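Handout 5: Smooth Gray Surfaces and the Stuff That Lands on Them
Home and Facility Care, evening section, Willine Adult Learning

Okay, so last time we did wood, and I promised you we'd get to the flat shiny stuff, and this is that night. These are my notes cleaned up a little. If you were in the room you'll recognize most of it, and if you missed it you can get by on this plus the practice sheet.

I'm lumping a lot together here. Appliance doors, range hoods, elevator panels, dark glass cooktops, the big tinted tabletops they have in the lobby over at Ballar. They're different materials and I'll split them up in a minute, but they all have the same basic problem, which is that they're smooth enough to show you everything. A smudge on an oak table is a rumor. A smudge on a glass tabletop at four in the afternoon is a headline!

First job: figure out what you've got

Please do this before you open a bottle. I know it sounds fussy, but the number of times I've watched someone go at dark glass with a steel polish (me included, my first summer) is embarrassing.

Brushed metal has a grain. Get your face close and tilt your head until the light runs along it, and you'll see fine lines all going one way. Write down which way. You'll wipe in that direction and only that direction.

Dark glass has no grain. Reflections come back sharper once it's clean, and if you tap it with a knuckle it sounds like glass. Trust your ears on this one.

Coated panels are the sneaky ones. Some appliance doors have a clear film over the metal to hold off fingerprints, and that film does not like anything gritty or anything with ammonia. If you aren't sure whether there's a coating, treat it like there is. Warm water, a drop of dish soap, soft cloth, done.

A word about grit numbers, since it came up. Somebody asked about sanding pads for scratched steel. A 1,000 pad will put a visible new finish on a brushed door, and a 4,000 pad will start to polish the grain away so you end up with one shiny patch that's worse than the scratch. We don't do either in this class. If it's scratched, it's scratched, and you tell the owner before you start so it isn't yours.

Your kit for the night

Two cloths per surface, one damp and one dry, and I mean really dry, not the one you had in your back pocket. I like the flat-weave kind for glass and the fluffier ones for metal. A spray bottle with plain water. A second bottle with water and a very small amount of dish soap. An old soft toothbrush for edges. That's it! People show up with a whole caddy and I love the energy, but you'll use almost none of it.

Spray the cloth, not the panel. On anything with a seam or a trim strip, liquid runs straight down and sits behind it, and a week later you've got a brown line you can't reach.

The wiping part

Start at the top and work down. On brushed metal go with the grain, long passes, overlapping a bit. On glass I go side to side first with the damp cloth and then up and down with the dry one, so that if there's a streak I know which cloth made it. (Side to side streak, the damp cloth's dirty. Up and down streak, the dry one's not dry anymore.) I got this from an old job at the Boonyarit kitchens and I've never found anything better.

Don't push hard. If a spot won't lift, lay the damp cloth on it, go do something else for 5 minutes, and come back. Dried sauce especially just needs a soak. Every scratch I've ever put in a panel came from being impatient with dried sauce.

Light, which I could talk about all night

You can't clean what you can't see, and overhead light hides nearly everything on a gray surface. You want light coming in low from the side. A window is wonderful for this. Get down under the panel and look back up along it, and you'll find blurry patches that weren't there when you were standing over it. Soft dark smudges, cloudy areas, all of it comes up once the sun's on it.
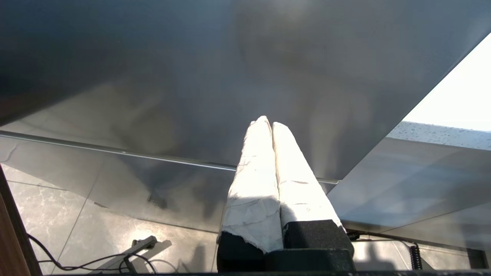 The trouble with sun is that it also dries your damp cloth marks before you can chase them. So do your looking in the sunlight and your wiping with the blind down, if there's a blind. In July at the Skerkow building we used to do the window side before breakfast and leave the inside walls for the afternoon, and it saved us doing the whole thing twice.

Edges and drops

Thin metal edge strips collect a gray line of gunk on the side you don't look at. Dry toothbrush first, then the corner of a damp cloth wrapped over your fingernail. Go along the strip and not across it, or you'll drag the gunk out onto the clean part.

Water drops on anything clear need to be picked up, so blot them. If you wipe, you smear them thin, they dry, and whatever minerals were in the water stay behind as little rings. For rings that are already there, a cloth with a splash of white vinegar works on plain glass. Keep vinegar off stone, and off any coated panel.

For next week

Pick one smooth surface at home and clean half of it, the left half, with the two-cloth method. Leave the right half alone overnight, then look at both from down low with the light coming from the side. Jot down what you notice and bring the notes. If you have dark glass and brushed metal in the same kitchen, do both, I'd love to hear which one gave you more trouble.

We start on grout next. Wear old shoes.

Willine Adult Learning | Contact the evening office | © 2023 Willine | Back to top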